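Wotavine Residents' Help Exchange
Category: Home and Kitchen
Status: Open

Sealing and cleaning a marble counter in a shared kitchen

Posted by Odby House Office, March 13, 2022

Our building maintains a shared kitchen on the ground floor, available to residents of all 129 apartments. The counters were replaced last June with polished white marble. The installer applied a sealer at the time of fitting and left no written instructions for its renewal. In recent weeks we have received reports of dull spots near the sink and a pale ring beside the stove. We would be grateful for guidance on the following matters: whether the dull spots indicate that the sealer has failed, which cleaning products may be kept under the sink for general use, and whether a repair can be carried out by our own staff. A quotation of $1,920 has been received for professional honing of the full surface, and we would prefer not to incur that cost if a smaller remedy is available.

Posted by Dariusz Rutkowska

The dull spots you describe are most probably etching. Etching occurs when an acid, such as lemon juice, vinegar, wine or tomato sauce, comes into contact with the calcium carbonate in the stone. It should be distinguished from staining, in which a liquid enters the stone and darkens it. A sealer slows staining. It offers very little protection against etching, and the presence of dull spots therefore tells you nothing about the condition of the sealer.

To test the sealer, place a spoonful of clean water on a dry section of the counter and leave it for 15 minutes. Wipe it away. If the stone beneath has darkened, the surface should be resealed. Repeat the test near the sink and near the stove, as these areas wear at different rates.
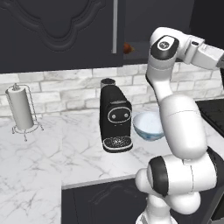 Cleaning products should be limited to a pH-neutral stone soap and warm water. Vinegar, bathroom descalers, scouring powders and general-purpose sprays containing citric acid should be removed from the kitchen altogether. The color of the stone also has a bearing on what you will notice from day to day. On white marble with soft gray veining, a light etch can be difficult to see from directly above, and I would advise inspecting the surface from a low angle with a lamp set to one side. Your L-shaped corners, if you have any, deserve particular attention, as water tends to sit against the back wall and is missed in routine wiping. Dry the surface with a soft cloth after each cleaning.

For the ring beside the stove, a marble polishing powder may be used on a small area. Follow the directions of the manufacturer, keep the area damp, and work with a white felt pad. If you can feel the mark with a fingernail, the damage is too deep for powder and should be referred to a stone restorer. You may ask the restorer to quote for the affected sections only.

Posted by Tronach Tenants' Desk

We use trivets and cutting boards and have posted a notice to that effect. No further trouble has been reported. Baking soda is also suitable for daily cleaning.

Posted by Saithong Property Services

With respect to the previous reply, baking soda is mildly abrasive and alkaline, and daily use will dull a polished finish over time. It is better reserved for a poultice on oil stains, mixed to a thick paste, covered with plastic film and left for 24 hours.

In the buildings under our management, penetrating sealer is applied every 2 years in private kitchens and every year in shared ones. The kitchen is closed overnight for the purpose. Please confirm that the product is rated for food preparation surfaces before purchase, and retain the data sheet in the building file.

Posted by Odby House Office

Thank you for these replies. The water test has been carried out. The stone darkened beside the sink and remained unchanged elsewhere. We will reseal the sink section first and request a separate price for the ring, which can be felt with a fingernail.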